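5.3 Failures during bag work

Laundry tasks were the worst of the set. Both hands busy, soft material everywhere, and the wrist cameras pressed up against cloth for long stretches. Of 3000 demonstrations logged with the Grirov hand-held grippers, 36 were thrown out after the pose track of one or both grippers jumped. Nearly all of these were bag episodes: mesh bag on the table, plastic basket to its left, one gripper on the outside and the other working in through the opening. The bag hides the tool. The head view still sees the wrist and some cable, not much else of use to the tracker.

We first put it down to the cables. Each gripper is wired, and the cable moves with the forearm, so a tug at the wrong moment could plausibly shift the mount. Re-taped the strain relief, ran the task again, same jumps. Cable was not the main fault, though it did not help either – see 5.4. 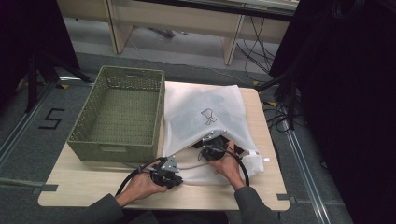
Maribeth Castillo disagreed with our early write-up and said the tracker was being blamed for an operator habit: the hand goes into the bag too fast, the image turns to streaks, and any visual method would lose its place. She wanted the rate of reach limited before anyone touched the software. Fair point. We did both, which makes the two effects harder to separate than we'd like.

What the logs show. Pose is estimated on each gripper from its own camera plus the inertial unit. When matched features drop below the threshold the filter coasts on inertial data alone. Short gaps are fine. Past 1000 ms the drift is large enough that when features come back, the estimate snaps to a new position and the recorded path has a step in it. A policy trained on that step will try to reproduce it. We only found this out when the Clorkley arm made a sudden sideways move during replay and hit the table edge. No one was inside the fence. The arm's force limit tripped as it should, but the left finger mount cracked and we lost the afternoon.

Replay was stopped for all bag episodes until the logs had been rechecked. Should of been stopped sooner. The recheck was done by 2 annotators, Phong Trình and Carla Obeidat, working separately, then compared. Agreement was good on jumps, poor on slow drift.

White cloth is a bad case even without the hand moving quickly. Little texture to match, and what texture there is moves with the fabric, so the filter sees the cloth sliding and decides the gripper slid. Add blur and there is next to nothing left – a few strong corners on the fingers themselves, such as the screws, which travel with the camera and so say nothing about motion through the room. Our mask was meant to remove the fingers. It had been cut for the older Trurska fingers and left part of the new ones exposed. Embarassing, and easily fixed.
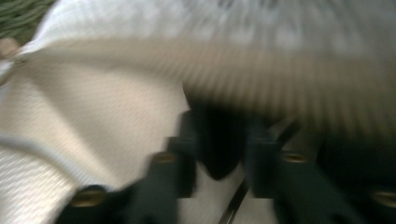
Figure 3. Gripper camera view with white and cream fabric filling most of the image. Strong horizontal blur; the finger screws are stretched into ovals.

Changes made. New finger mask. Any inertial-only gap past the threshold now flags the episode and blocks replay, no manual override. Operators get a tone when features run low and are asked to hold still until it stops. Xóchitl Pacheco found the tone annoying in long sessions, so volume is now adjustable, but it can't be switched off.

Not fixed: slow drift while the gripper stays inside the bag. No step, so no flag. Comparing against the head camera catches part of it, only when the wrist is in clear view. We have left these episodes in the data with a warning field and kept them out of arm replay for now.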